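4.3 Working alongside the Folum pillow cell

This section is for bench staff at the Podstead linen room. Read it with section 4.2 (Stopping the arms).

The arms handle pillows and pillow covers on the tabletop. Checking seams, sorting damaged pieces and bagging stay with the person on shift. No one is expected to keep pace with the arms.

Starting a batch

1. Check that both grippers are empty and that no cable is caught round an elbow joint.

2. Lay the pillows flat on the table. Keep ruffles and loose edges away from the elbow joints.

3. Close the batch sheet from the last shift and write your initials on a new one.

4. Stand behind the yellow floor line and press START. The arms wait 14 seconds before they move.

Note: Ruffled covers take longer than plain ones. Do not stop the cell for slowness alone.

CAUTION: Never reach between the grippers while the arms are powered, even if they are still. Use STOP first, every time.

During the batch

5. Carry on with checking and bagging at the side bench. You do not have to watch the arms, but stay within hearing of the buzzer.

6. If the buzzer sounds, press STOP, free the fabric by hand and go back to step 1.

7. After two buzzer stops in one batch, finish it by hand and tell Sum-yee Siu. Hand-finished pieces count towards the shift as before - write them in the right-hand column.

Changes to rotas are covered in section 6.

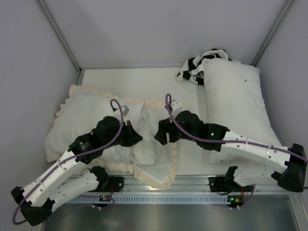

Who can sign me off to run the cell on my own?
Hiyori Fujimoto signs off all bench staff, once you have run two full batches with her present.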